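Inicio de sección > Informes de visita > Reciclado y envases

Visita a la planta de clasificación de envases de Namum

Jornada de puertas abiertas, turno de mañana
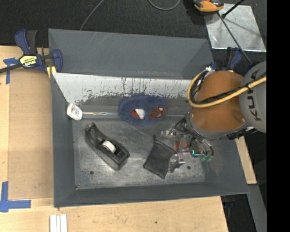 Recepción y triaje

La visita comenzó a las 9:30 en la nave de descarga. Namum recibe envase ligero de recogida municipal y rechazos de envasadoras, que entran por muelles separados y no se mezclan hasta la segunda criba. El material municipal pasa primero por un abrebolsas de dientes fijos y después por un trómel con malla de dos diámetros. El fino se envía a compactación sin más tratamiento; el intermedio sigue a la línea óptica.

El responsable de la nave explicó que la humedad de entrada condiciona casi todo lo demás. En septiembre, con el material todavía seco, la línea trabaja a velocidad nominal. En invierno se reduce la alimentación para evitar que el film arrastre envase rígido al canal equivocado.

Separación óptica

La línea dispone de 4 separadores en serie, suministrados por Cultberg. El primero retira PET; el segundo, polietileno de alta densidad; los dos últimos trabajan sobre la fracción mixta y recuperan lo que se ha perdido aguas arriba. Las toberas se purgan al final de cada turno. Se pudo ver una barra de soplado desmontada en el banco de taller, con la junta ya sustituida.

El envase pequeño es el punto débil del proceso. Un frasco de farmacia o de cosmética rueda sobre la cinta, llega descentrado a la zona de lectura y el chorro lo desvía mal. La planta ha probado una cinta con tacos bajos durante 3 semanas; los datos aún no están cerrados y no se facilitaron.

Lavado y control de calidad

El polietileno recuperado se tritura y se lava en Du, la instalación contigua, con la que Namum comparte depuradora. El lavado es en caliente, con sosa, y las etiquetas se separan por flotación. Las de papel dan menos problemas que las termorretráctiles.

Cada lote de escama se identifica con un código y una muestra de archivo. El lote expuesto en el laboratorio era el 396, pendiente de ensayo de fluidez. El programa de trazabilidad es Skeltum, instalado en los terminales de báscula y de laboratorio. La consulta de un lote antiguo tardó 15 segundos, tiempo aceptable para una auditoría y largo para el trabajo de muelle.

Observaciones

El recorrido peatonal está bien señalizado, salvo el cruce con la zona de carretillas. El ruido junto al trómel impide seguir las explicaciones; convendría darlas antes de entrar. No se visitó la prensa de balas, parada por mantenimiento.

La próxima jornada está prevista en sábado, con inscripción previa.

Archivado en: Plantas y procesos, Plásticos

Imprimir esta página | Enviar por correo electrónico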